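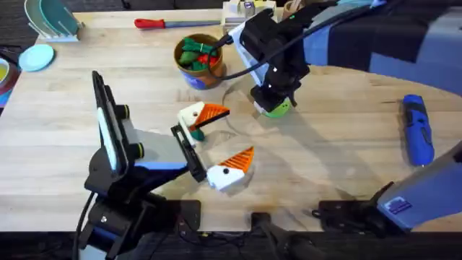 Two arms at the Brundis bench, tools and crockery left out.

Recording days FAQ, last updated February 24, 2021

Quick answers, written between sessions. If yours isn't here, ask Wubit Demissie.

What are we recording?
Examples for the Rustumico learning system. A person steers both arms through a short job, start to finish. The system gets the camera views and the arm positions, then tries to copy.

How long is one example?
Under 16 seconds if you can. Longer is fine for handovers. Don't rush it though, jerky driving teaches jerky driving.

How many per sitting?
14, then a break. Even if it's going well. Tired hands show up in the data, we've checked.

Do I need to have driven the arms before?
No. First seven are practice and get binned. Nobody minds what they look like.

Can I tidy the table first?
Please don't. Bowls, screwdrivers, tape, all of it stays. We want the system to cope with a normal messy bench, so shift a thing or two between goes and leave it at that.
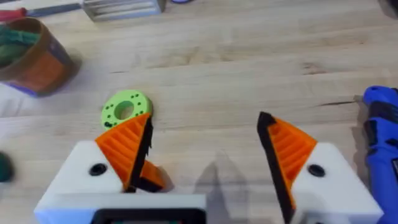

Same goes for the part you're picking up. New spot each time, new angle too. If it starts from the same place all morning the system just learns the place.

What if I drop it?
Keep going if you can reach it. A drop and a recovery is a good example, mark it "recovered". Out of reach, stop and mark it "failed". Don't delete failed ones!! Chidiac sorts them later.

Which arm goes first?
Either. Swap now and then. Last August nearly everything was left arm first and we had to record teh lot again.

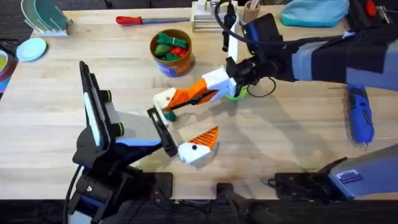

Both grippers in close, small green part between them.

Can I watch the arms directly, or screens only?
Screens only for the wrist view tasks. If you lean over and look, you know things the cameras don't, and the example is less use. Table tasks, look all you like.

What do I write in the notes box?
Few words. "Pick up green part, pass across." Plain verbs, no jokes, it gets read by the software.

Do pauses matter?
Yes. Stop to think before you press record, not after. Long pauses get trimmed but the trimming isnt great.
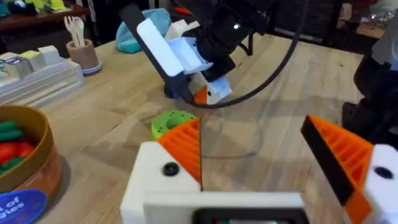

Ilham Oei: Could we add that short pauses at the handover are OK? I was cutting mine out and Jutuvwood sent them back.

Yes, good point. Up to a second at the handover is fine, leave it in. Will fix the sheet by the door as well.

Where do finished sets go?
Shared drive, Brundis folder, your initials and the set number. Then tell Wubit.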